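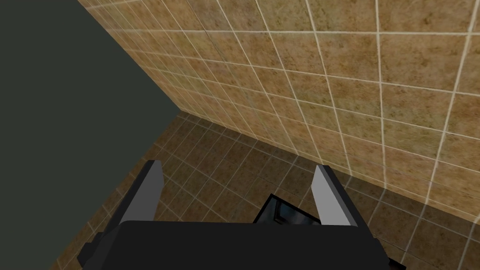

How much of a cleaning robot's training can be done in simulation before anybody buys the robot?

Less than the sales deck says, going by what I saw at Konus in November, though more than I would have guessed on the drive up.

I went with Priya Quintanilla, who runs facilities for our three buildings and would be the one stuck with the thing if we signed. Konus sells a service called Pladutia. You send them floor plans and finish schedules for your restrooms and locker rooms, they build the rooms in software, and a two-finger arm practices in those rooms until it's supposedly ready to pick litter off your real floors. The arm itself comes from somebody else. You pay for the practice, then you pay for the months after it.

The office is in Staltwood, on the second floor over a plumbing supply showroom. We got there at 9:30 and were given coffee and a slide show. I'll skip the slide show. It had a graph with no numbers on one side, and when Priya asked what the side was, the presenter said "performance."

## The simulated rooms

This part was better. They let us sit at a workstation and move through a small tiled room from the gripper's point of view, looking down past the two fingers at the floor. Brown speckled tile underfoot, sandy tile on the wall, off-white grout running off toward the corner. There was even a faint reflection of the wall tile on one part of the floor. I asked if the reflection mattered to the robot or was there for visitors. The engineer said shine confuses cameras, so they want plenty of it in training. Fair enough.

Then there's the other wall. It's a flat, nearly black surface with nothing on it at all. No tile, no seams, no fixtures. I have never been in a restroom with a wall like that and I said so. I was told that finishes get filled in "as the customer library matures," and that the arm learns where the wall is either way. Maybe it does. But we would be the customer whose library hasn't matured, and the quote doesn't say who does the maturing or at what rate.

The floor in that view was also perfectly clean between the fingers and the corner. Ours never is. I wanted to see wet paper towel stuck in a corner, because that's what our night crew complains about, and it's what a pair of stiff fingers is worst at. They have a wet paper model "in progress." They do have cups, bottles, wrappers and wadded dry paper, and they ran a batch of those for us on the screen.

Out of 100 simulated pickups the software reported 17 misses. Most of them were things lying flat against the baseboard. The engineer was pretty open about it and said corners are the hard part for this gripper, since one finger runs into the wall before the other gets around the object. I liked him. He didn't come back after lunch.

## The real arm

At the back they have a mock restroom with a partition, a sink and real ceramic tile. The tile was a glossy white hex, nothing like what we'd had on the screen. I think that's to their credit, if it was on purpose. The arm sits on a wheeled base about as wide as a janitor's cart, and Priya got out her tape measure right away. It would clear the doors in two of our buildings. In the third it would not get past the privacy wall, and no amount of training is going to fix that.

The demo took 48 minutes, a lot of it waiting. The arm picked up a bottle, a cup and several wads of paper. It went for a shadow beside the sink twice. It dropped one cup, rolled it under the partition and then sat there until a technician reset it. When I asked how often a person has to step in on a live site, I was told this varies. I asked for the range. I was told they'd follow up by email, and as of this writing they haven't.

A few things I'd want in writing before going any further:

- who builds missing walls and fixtures, and whether it's billed
- miss rate on real floors, with wet paper included
- what "supervised" means in section four of the contract
- what happens to our floor plans if we leave

On that last one the answer was vague enough that Priya wrote it down word for word.

## The other customer

They gave us a reference, the Kowalczyk fitness centers, and I called from the parking lot. The manager there was friendly. She says the practice rooms Konus built for them look a lot like the real locker rooms, down to the color of the grout, and that it took two rounds of photos to get there. She also says the robot runs only in the early morning, with a staff member in the hall, and that they haven't cut any cleaning hours. She didn't seem bothered by it. They got a discount for being early, and she wouldn't tell me how much.

## Where that leaves us

I don't think Konus is selling smoke. The simulated room is decent work as far as it goes, and the people who built it know what it lacks. The trouble is the price, which assumes a finished product, and the pilot they offered, which runs six months with a cancellation fee from the first day.

Priya's view is that we should ask for one room, our worst one, modeled completely with all of its walls and its trash, and watch the miss count on that before talking about a pilot. I agree with her. She's sending them the drawings for the basement locker room, the one with the floor drain that backs up. I've asked purchasing to hold the quote until we hear back.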